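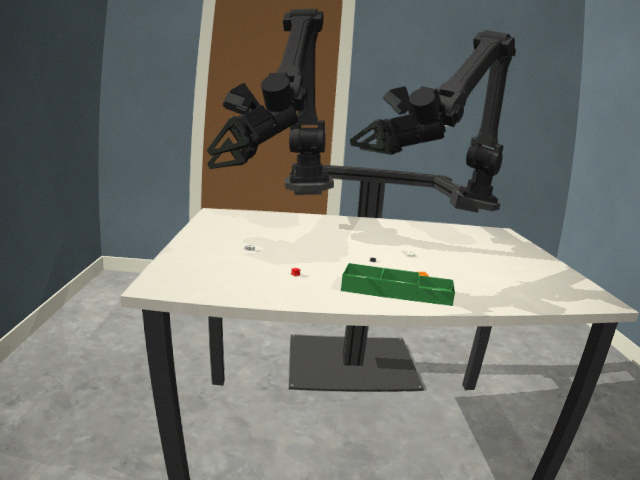

My landlord says the water on the inside of my bedroom windows is my own fault, and that every flat in the building would be dry if people heated properly. I am not sure he is right. I live on the ground floor in Jodmont and every morning in December the glass is wet, also the wall under it. I keep the radiator low at night and open the window for 10 minutes before work. I dry the washing in the same room, there is no other place for it.

I was looking at a dehumidifier, the Skatadden, which costs 198 here. A firm called Gririco also offered me a ventilation unit in the wall, for 850 with the fitting. Is the small machine enough, or will I lose the money? I must also ask permission for any hole in the wall.

lindenrow
December 13, 2020

marsh_kettle
Your landlord is partly right, but low heating is only one side of it. Wet washing gives a lot of water to the air and in a cold room it goes to the coldest place, so the glass. Before you buy anything, get a cheap humidity meter and write down the numbers in the evening and in the morning for a week. If it is above 60 per cent most of the time, the dehumidifier will help you. Keep the door closed when the washing is drying, and put the machine near the clothes, not near the window.

I would not pay for the wall unit in a flat that is not mine. If the landlord wants it, he can pay it.

Please also touch the wall higher up, and behind the wardrobe. When the wet part is only under the window, it can be the water which runs down from the sill. When there is a stain that grows after rain, it is another problem, and then you should write to him with photos and keep a copy.

tobi_east
just wipe it every morning, we all do

oldgutter
I had the same in my last flat. Pull the curtains a little away from the glass, mine were touching it and the bottom became black. I washed them two times and the marks stayed. The dehumidifier I bought second hand for 100 and it was fine, but quite loud, so I ran it in the day only. Empty the tank before you go to bed.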